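4.2 Mounting the Korov 305 Under-Shelf Light

Share 3 | Comments 0

Read this section before drilling. The light bar is rated for indoor use only. Mount it at least 400 mm above the work surface.

1. Switch off power to the outlet and confirm that it is dead.
2. Hold the mounting rail against the underside of the shelf and mark both screw holes. Keep the arrow on the rail pointing toward the front edge.
3. Drill pilot holes. Fit the supplied screws, but leave them one turn loose.
4. Slide the light bar onto the rail until the latch clicks, then tighten the screws by hand.

CAUTION: Do not use a power driver on the rail screws. The rail is aluminum and will strip.

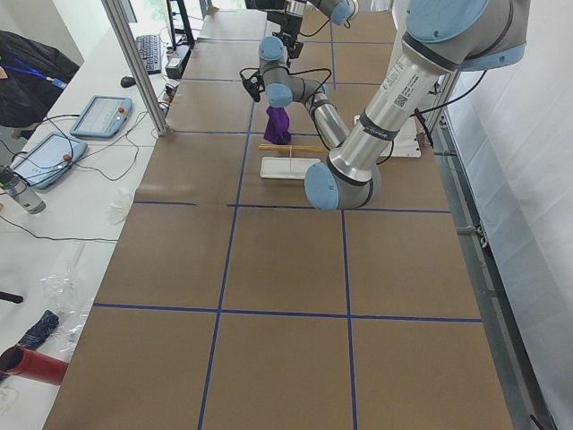

5. Plug the Zakness driver into the left socket of the light bar. The right socket is for linking a second bar only.
6. Fix the cord with the clips provided, one every 200 mm. Leave a drip loop below the outlet.
7. Restore power and press the touch switch once. Hold it down to dim.

NOTE: Bars made before March use the older Lozano plug – order the adapter from the Rarkville parts desk. Do not cut or splice the cord.

If the light flickers at the lowest setting, unplug the driver, wait one minute, and repeat step 7. If it still flickers, see Section 6.

Revised Tuesday, November 8, 2022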